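**Taking my class to the Trutevow open day, what should I look for at the robot table?**

Posted by Zerrin Dönmez, February 26, 2021

I'm bringing 40 kids to the robotics open day at Trilledlow in September (yes, I plan early!). Our neighbour went last time and sent me this:
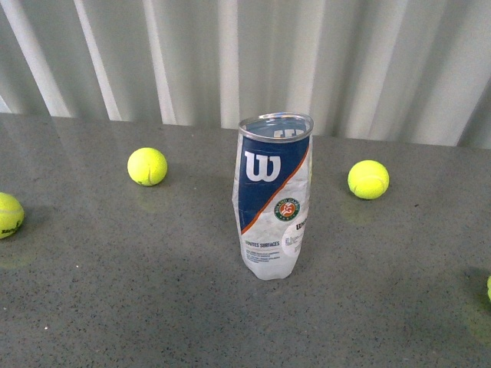 ## Replies

**Nerys Sayce**

We went, and my two loved it! The job is tennis balls and the can they come in, so even the littlies get what the arm is trying to do. Ask to see the wrist camera view on the side monitor, it's my favourite bit.

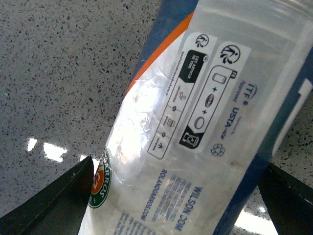

I'd stand near the monitor end if you can, the other side gets crowded and you mostly see the backs of heads. The fella running it was happy to answer questions, and he let my daughter choose the colour of her sticker. Parking was $2.

**Iestyn Trevor**

Clear plastic is a pain for cameras because of the glare, so get your kids to ask about that. 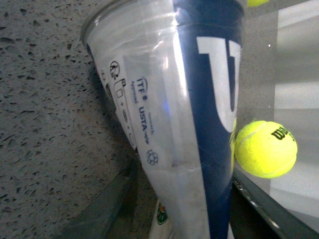
Also ask how they teach it. I was told 149 practice goes for that one task, and they want 200. Book ahead for a group your size.

**Eleri Parri**

Is there a cafe?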